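Checkered table mat

A checkered table mat is a flat covering for a table, printed, woven or pieced in squares of two alternating shades. It protects the surface below from scratches, crumbs and spills, and it gives a plain table some pattern. Mats of this kind are used in kitchens and dining rooms, on craft tables and desks, and on the floor of play areas. Gray and white, red and white, and black and white are common pairings, along with two close shades of a single color.

The pattern is also called check, checker or checkerboard. It differs from gingham, in which the crossing of white and colored threads makes a third, in-between shade, and from plaid, which has stripes of uneven width. In a true check every square is the same size and touches squares of its own shade only at the corners.

Sizes and layout

Small mats are made for a single place setting. Larger ones cover most of a tabletop and leave a border of bare table on one or more sides. A mat that covers most of a white table in gray and white squares shows clearly where the working or eating area is and still keeps the table looking light.

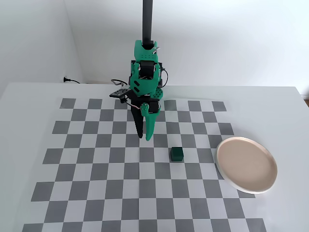

The size of the squares changes how a mat looks in a room. Small squares blend together from a few steps away and read as a single soft tone. Large squares stay distinct and can make a short table look longer when seen from one end. Sellers usually give the width of a square along with the size of the mat. A game board for chess or checkers has 8 squares on each side, but table mats follow no fixed count, and the pattern may be cut partway through a square at the edge. Better-made mats are cut along a line between squares, which also makes it easier to set the mat parallel to the table.

Materials

Vinyl and other coated mats are wiped clean and lie flat once they have lost the curl from being rolled. Silicone mats grip the table well and stand up to warm dishes, but they pick up lint. Cotton and linen mats are machine washable and feel softer under the hand, though they slide on a smooth tabletop unless a liner is placed underneath. Paper mats are sold in pads or rolls for parties and are thrown away after use. Cork-backed mats have a printed face on a firm base and do not fold.

A matte finish is preferred on mats that sit under a ceiling lamp or near a window. Glossy mats reflect the light and can make the pattern hard to look at for long periods. Matte surfaces hide fine scratches better but may hold on to grease.

Making a mat at home

Pieced cloth mats are a common beginner project in sewing classes. The usual method starts with long strips in two colors, sewn side by side into a striped panel. The panel is then cut across into new strips, and every second strip is turned end for end before the pieces are joined again. This gives straight rows with far less cutting than working from single squares. The sewing teacher Zinash Endale recommends pressing the seams toward the darker fabric so that they do not show through the lighter squares.

Painted mats are made on heavy canvas that has been primed on both sides. The lighter color is laid down over the whole piece, the grid is drawn in pencil, and the darker squares are masked with tape and filled in. Two thin coats cover more evenly than a single thick one. Kalkidan Gashaw's pattern booklet for the Orkano craft shop gives a layout with 5 squares on the short side, an odd number that puts the same shade in all four corners when the long side is odd as well.

Use at the table

On a dining table, plates and bowls in a plain color are often chosen to go with a checkered mat. A pale, round plate with a narrow rim stands out against the squares without competing with them. Plates may be set fully on the mat or partly over its edge. A thick mat can leave a plate tilted when only part of it is supported, and for this reason thinner mats are used where dishes are moved around a good deal.
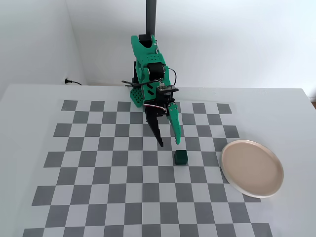 Checkered mats are also used for children's activities. Small blocks and counters can be placed square by square to practice rows, columns and sorting by color. A block with rounded edges is easier for young children to pick up and does not mark a soft surface. A mat in two quiet shades, such as medium gray and light gray, leaves brightly colored pieces easy to see, while a strong black and white check tends to hide dark pieces on half of its squares.

Care and storage

Coated mats are cleaned with a damp cloth and a little dish soap. Scouring pads dull the printed squares, and the lighter shade usually shows the wear first. Food coloring, turmeric and ballpoint ink can stain vinyl for good if left overnight. Cotton mats should be washed before first use, especially when one of the colors is dark red or navy.

Mats keep their shape best when rolled with the printed side out. Folding leaves a crease that may take days to flatten, and in older vinyl the crease can crack. A mat with curled corners can be laid face down on a flat floor under a few books. Direct sun fades the darker squares and over time lowers the contrast between the two shades.

See also

Gingham
Oilcloth
Placemat
Table runner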